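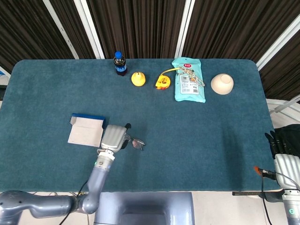
The Orner gripper went on the left arm and the Lomix hand went on the right. Gladys Cárdenas had wanted it the other way around, but the left wrist had the better flange, and the Orner was heavier than its data sheet said.

She had a month. At the end of October, Villanueva would buy one kind or the other for every arm in the building, and the form that went upstairs had a single line for her recommendation. She had already filled in her name.

The rule was 30 tries per object per hand. Pick it up, hold it, put it down. If it slipped, that was a failure. If it was crushed, that was a failure too, and she had to find another one.

The Orner had two fingers and did everything the same way. It came down, closed, and went up. It took the bottle by the neck. It took the tape measure across the case and never dropped it. It did the toy pear well enough once she cut the closing speed.

The Lomix took longer. It had more fingers and each one had an opinion. On the pear it was lovely to watch. On the tape measure it spent 9 seconds arranging itself and then got a fingertip through the lanyard, and she had to stop the arm and work the strap loose by hand.

"Which one's winning?" Clorkitz asked. He was from purchasing and came down most afternoons with his coat on.

"The left."

"So write that down."

"I haven't done the glasses."

The glasses were hers. They were an old pair with a thin dark frame, and she had put them on the list herself, under objects supplied by tester. The people who would get these arms wore glasses, dropped glasses, and left them on the bed and sat on them. Her mother had gone through three pairs in the last year she lived at home. Gladys had driven over each time to look for them, and each time her mother had been sitting in the same chair with her hands in her lap, waiting, with the television on and turned toward the wall.

She ran the Orner first. It came down over the frame and closed on the bridge. The glasses rose an inch, tipped, and fell back on the cloth. She wrote a zero. On the second try it held. On the third it held, but she could see the frame bending, and she hit the stop.

"That's a pick," Clorkitz said.

"It bent them."

"Did it pick them up?"

She wrote a one and put a mark next to it.

The Lomix missed the first 4 tries. It pushed the glasses across the table and she had to move them back. On the fifth, one finger slid under an earpiece and another settled on top, and they went up level and stayed there. She walked around the table and looked at the frame from the side. It was straight.

Clorkitz checked the time. "One in five," he said.

"Yes."

"Against two in three."

"I can do the arithmetic."

He stood there a little longer and then went back upstairs. She lowered the arm until the glasses touched the cloth, and opened the hand. There were twenty-five tries left on that object. She moved the glasses back to their mark, slowed the approach, and started the sixth.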